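カテゴリー:見学・おでかけレポート

印刷する | この記事をメールで送る

ロボットがパンをつかむところを見てきました

3月号の原稿、何を書こうかなあと迷っていたら、田辺ちえさんから「ウクロウの公開日、一緒に行かない?」と誘われました。ウクロウ(Uklow)というのは、横山の工業団地の奥にあるロボットの会社です。前を通ったことは何度もあるのに、何を作っているところなのかまるで知らなくて、二つ返事でついて行きました。

朝の10時に門の前で待ち合わせ。受付でもらった名札の番号が130番で、まだ開いて5分もたっていないのに!とびっくりしたら、番号は申し込み順だそうです。その日の申し込みは全部で577人だったとか。駐車場はもういっぱいで、わたしたちは少し離れた臨時のほうに回されました。行かれる方は、歩きやすい靴がいいですよ。あの砂利道、けっこう長いです。

最初の部屋は会社の歴史のパネルで、正直に書くとここは早足でした(すみません)。昔は倉庫のコンベヤーの部品を作っていて、そこからだんだん腕型のロボットの調整や、動きを覚えさせる仕事に移ってきたそうです。ちえさんは古い図面の前でずいぶん長く立ち止まっていて、手描きの線がきれいだと何度も言っていました。わたしはその間に飴をふたつなめました。

お目当ては二階の実演です。20人ずつ入れ替わりで、案内してくれたのは関口よしのりさん。声がよく通る方で、後ろのほうにいても全部聞こえました。「今日は地味なことしかしません」と最初におっしゃるので、みんな笑っていたのですが、始まってみるとほんとうに地味なんです。白い腕が机の上まで下りてきて、おもちゃをひとつつかんで、別の場所に置く。それだけ。それだけなのに、目が離せないんですよね。部屋じゅうがしーんとして、置けた瞬間に「おおー」と声がそろうのが、なんだか運動会の玉入れみたいでした。

関口さんのお話で面白かったのは、机の上に何を並べるかを毎回変えている、というところ。同じものを同じ場所に置いておけば、もっと上手に見せるのは簡単なのだそうです。でもそれだと、ちょっとずれただけで困ってしまう。だから位置をずらしたり、向きを変えたり、関係のないものも一緒に置いたりして、どんな机でもあわてないように練習させるんだと。うちの台所の引き出しで練習してもらったら、相当きたえられるんじゃないかしら。

それから、形の話。四角い積み木のように面がはっきりしているものは、どこをはさめばいいか決めやすい。丸みのあるものや、曲がったものは、つかむ場所によってくるっと回ってしまうことがある。バナナなんて、人間ならなんにも考えずに持ちますけど、どこを持つかで傾き方が全然ちがうでしょう、と言われて、言われてみればそうだわと感心してしまいました。帰ってから本物のバナナで試しました。端っこを持つと、たしかにぶらんとします。

腕を動かすソフトは「カブスカ(Kavska)」という名前で、いま見せてもらえるのは636回目の手直しをした版だそうです。636回!編み物だって、わたしは3回ほどいたらもう別のものを編みはじめるのに。名前の由来も質問した方がいたのですが、関口さんは「つけた人がもう忘れていまして」とのことでした。

途中で一度、腕がつかみそこねたんです。指が閉じたのに何もはさめていなくて、そのまますーっと持ち上がってしまって。見ているこちらは「あらあ」と声が出ましたけど、関口さんは少しもあわてず、「はい、いまのも記録に残ります」。失敗も練習の材料になるので、うまくいったときと同じように取っておくんだそうです。これは孫にも聞かせたい話だなと思いました。

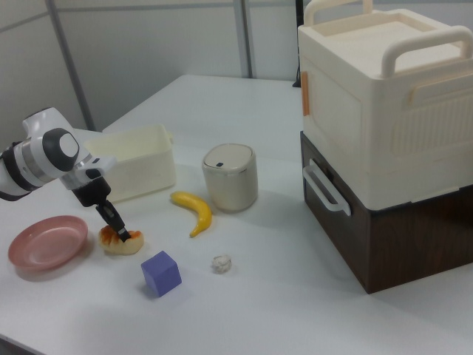
質問の時間には、小さい男の子が「ほんもののパンだったらつぶれる?」と聞いて、大人のほうがそうそう、それが知りたかったという顔になりました。答えは「力の加減しだいです」。はさむ力を弱くすれば形は残るけれど、弱すぎると落とす。その間のちょうどいいところを探すのに、いちばん時間がかかるのだとか。食パンとフランスパンでもちがうでしょうし、あんぱんは中身の寄り方もあるし、とちえさんと小声で言い合っていたら、関口さんに聞こえていたらしく、「あんぱんは難しそうですねえ」と拾ってくださいました。うれしかった!

わたしも手を挙げて、家で片づけをしてくれるのはいつごろですか、と聞いてみました。「それはまだお約束できません」とのお返事。ただ、机の上にあるものを決まった場所へ戻すような動きは、以前よりずっと安定してきたそうです。わたしが生きているうちに、食卓の新聞と眼鏡くらいはお願いしたいものです。

一階に戻ると、ウォステント(Wostent)という協力会社の体験コーナーがあって、こちらは自分で操作棒を握って腕を動かせます。列に並んで、持ち時間はひとり3分。右に倒したつもりが思ったより行きすぎて、戻したら今度は戻りすぎて、目標のお手玉にさわることもできずに終わりました。ちえさんは二回目でちゃんと持ち上げて、記念のシールをもらっていました。いいなあ。いまも手帳の表紙に貼ってあるのを、会うたびに見せられます。

お昼は敷地内の食堂が開放されていて、カレーとうどんの二種類。わたしはうどんにしました。おつゆは薄めで、ねぎがたっぷり。窓ぎわの席から山が見えて、しばらく長居してしまいました。

公開日は秋にもう一度あるそうです。入場は無料ですが、二階の実演だけは事前の申し込みがいるので気をつけてくださいね。次はお手玉の雪辱を果たしに行くつもりです。一緒に行ってくださる方、車にあと二人乗れますので、声をかけてください。

印刷する | この記事をメールで送る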